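3.2 Shelf layout and stock

The study used freestanding black metal shelving units set side by side and stocked with boxed snacks of the kind sold in the center aisles of a small grocery store. Units of this pattern have slotted uprights, so board height can be changed without tools. We set the heights once, before stocking, and left them alone for the whole of the trial. Boards were light in tone, which gave a clear edge between the base of a box and the surface it stood on.

Stock was bought through Monstead, a regional supplier, in a single order. Only cartons were accepted; bags and pouches were left out of this round and are treated in the earlier Drelora report. The order was checked against the product list by Muchen Lu and shelved by Wenjie Jia. Two kinds of placement were planned. In a row placement, cartons of different products stand next to one another with the front panel outward. In a block placement, many cartons of one product family share a board and are allowed to overlap in depth, as happens when a shelf is restocked in a hurry.

We use you cookies to remember your reading preferences. Accept all | Manage settings
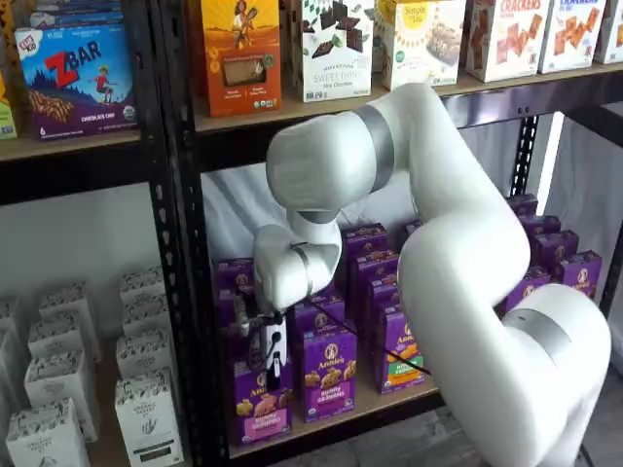 Depth is the main difficulty with block placement. A carton in the second row may show its logo and nothing else, and two flavors from the same maker often share a ground color, a typeface and the position of the brand mark. The flavor name then becomes the only reliable cue, and it is printed low on the panel on many cartons, where the carton in front is most likely to hide it. We therefore recorded the flavor of every carton at the time of shelving and did not try to recover it later from photographs.

3.3 Reading the secondary panels

Front panels identify a product. Side and top panels carry most of what a stock clerk needs: the date code, the lot number and any current promotion. Date codes are commonly printed by a separate process after the carton has been made, and the contrast of the stamp varies with the ink and the ground beneath it. Figure 4 shows a stamped code on a pale strip beside a school rewards panel, with the carton lying so that its text runs vertically.

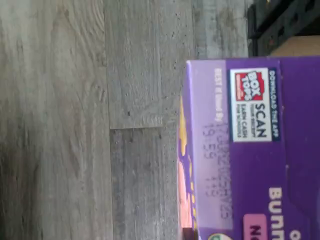
Peiyu Kang objected at the review of August that a date code should not be scored as legible unless the day, month and year can all be read without reference to other cartons in the lot. We adopted this rule. Under the earlier rule, which accepted month and year alone, 14 codes passed that were later failed — a small number against the full set, but all of them fell on glossy or dark cartons and would have biased the comparison between finishes. The hour and minute, where printed, were noted but not scored.

Orientation was handled separately. Each code was read once as found and once after the carton had been turned upright, with 20 seconds allowed for each reading. Fengying Zeng and Yuxi Lu read independently and compared their sheets at the end of the session.

3.4 Mixed rows
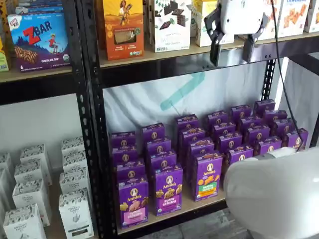
Row placement raises a different question, namely how far neighboring cartons can be told apart at a glance. We scored each neighboring pair on ground color, main illustration and size of the brand name, following the scheme of Mayrhofer. Pairs that differed on all three were called distinct. The orange carton beside the upright post, with its figure in a red dress and a window onto the contents, and the white carton next to it, printed with dark chocolate pieces and green leaves, form a distinct pair under this scheme. White cartons standing together are a weaker case — the ground color is shared, and the reader has to rely on the illustration. Windows were counted as part of the illustration, although the product behind them can shift inside the carton and change the appearance of the panel. Scores for all pairs were entered in Tendero on the day of shelving, and pairs on which the two scorers disagreed were scored again by Wenjie Jia from the shelf.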